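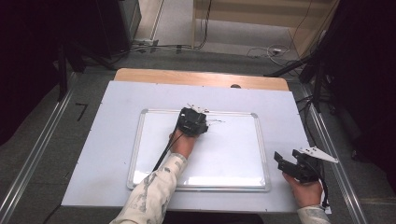 Slide 1. Two hand-held grippers and a small whiteboard at the workshop table.

Speaker notes: Building a Pair of Hand-Held Grippers in a Shared Workshop
Presented by Eun-seong Nam for the Groltden Workshop Association

Opening (leave slide 1 up)

Good evening, and thank you to the Association for the invitation. My name is Eun-seong Nam. I have been a member of the Groltden workshop for two years, and the work I will present tonight was carried out there together with Dong-hyun Yeom, who is responsible for most of the electronics.

The project is called Palurmont. Its purpose is to build two grippers that a person can hold and operate by hand, record what the hands do with them, and use those recordings to teach a small two-armed robot the same motions. The robot arms are still under construction and will be the subject of a separate talk in July.

On the slide, one gripper is pressed against the surface of the whiteboard. The other is held at the right side of the board underneath, with its jaws open. Please note the cable on each one. I will return to the cables, as they occupied more of our time than any other part.

Pause for latecomers. Confirm the microphone reaches the back row.

Why whiteboard work

Our first recordings were of stacking blocks. They were easy to make and taught us very little. A whiteboard asks for more. The tool must stay in contact with a hard, smooth surface, the pressure must remain even, and the board must not slide away. Members who wish to repeat the work can obtain a small framed board at any office supply store.

A glossy board also reflects the ceiling lights, as the bright patch on the lower part of this one shows. We considered covering the lights and decided against it. A robot in a home or workshop will meet reflections every day, and the recordings should include them.

The grippers

Each gripper has a body, a pair of jaws and a trigger. The trigger moves both jaws through a short linkage, and a sensor reads the opening. All of the printed parts were made on the workshop's shared printer. The first complete body took 560 grams of filament and was too heavy to hold for a full session. The current body takes 182 grams.

The gripper on the right of the slide carries a white triangular plate with small holes in it. Members have asked about the holes. They are there for mounting, and the pattern lets us shift an attachment without printing a new plate.

If asked about jaw material: refer to the parts list. Do not go into suppliers.

Cables

The first version ran on batteries. We changed to a wired connection after losing an afternoon of recordings to a weak cell — a decision that I would make again. The cost is that a cable can pull on the wrist or drag across the work. On the slide, the left cable lies across the whiteboard itself. Dong-hyun has drawn a revised handle in which the cable leaves from the rear and runs along the forearm. It has not yet been printed.

Members using the table should route cables before sitting down and keep the power strip on the floor away from chair legs. The rails and stands remain in position between sessions and should not be moved without speaking to one of us. Moving a stand by even a small amount means a new calibration, and calibration takes most of an evening.

Recording results

We set a target of 2000 recordings for the whiteboard task. To date we have kept 134. Many more were made and discarded, chiefly for dropped sensor data or for an operator's sleeve catching on the trigger. I would rather report the smaller number than include recordings we could not use.

A good session lasts forty minutes. After that the operator's hands become tired and the motions grow careless. We now change operators at the half hour.

Requests to members

We need people of differing hand sizes. The present handle fits Dong-hyun and me, and we have little idea how it fits anyone else. Sessions are held on Monday at 7 p.m. in the Idamholm room, and the sign-up sheet is beside the door.

Questions

Allow fifteen minutes. Dong-hyun will take those concerning wiring and the sensor board. The spare handle may be passed around the room and should be returned to the front table before members leave.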